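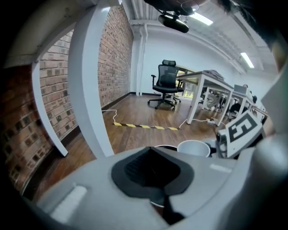 Precious Mthembu has asked whether staff may go on using their own mugs once the new arrangements begin in May, and the answer is that they may. I shall come to the details under point 2.

Opening. Thank colleagues for attending. State that the talk concerns the shared drinks area at Graltotberg and the care of the crockery kept there. Mention that the Bandara office will hear the same notes later in the month.

Point 1. The room. The brick is to remain as it is. Three of those who wrote in asked for it to be painted white, to match the back wall, and the request was considered with care. Dilruba Gamage obtained advice that old brick of this kind should be left bare – paint holds the damp in and the mortar suffers. The baseboard will be wiped down with the floor. Nothing is to be fixed to the bricks, including hooks for cups.

Point 2. Mugs. The plain white mug remains the standard issue. It goes with any other, and a replacement can be had without matching a pattern. Personal mugs are welcome, limited to two for each member of staff, and should carry a name on the base. Unnamed mugs will be treated as common stock. Pause for questions, as this point was much discussed at the Custis meeting.

Point 3. Washing and putting away. Mugs are to be rinsed after use and left upside down on the rack. Tea stains lift with bicarbonate of soda on a damp cloth, left for 20 minutes. Scouring pads are not to be used on glazed ware. Chipped items should be handed to Nazma Bhattacharjee and not returned to the shelf.

Point 4. Cost. The yearly sum for crockery across all sites is 1,000 pounds. Breakages last year took up most of it. Read out the Skerkix figures only if asked.

Close. Janaka Abeysekara will take written comments until the end of May. Copies of these notes are on the table by the door.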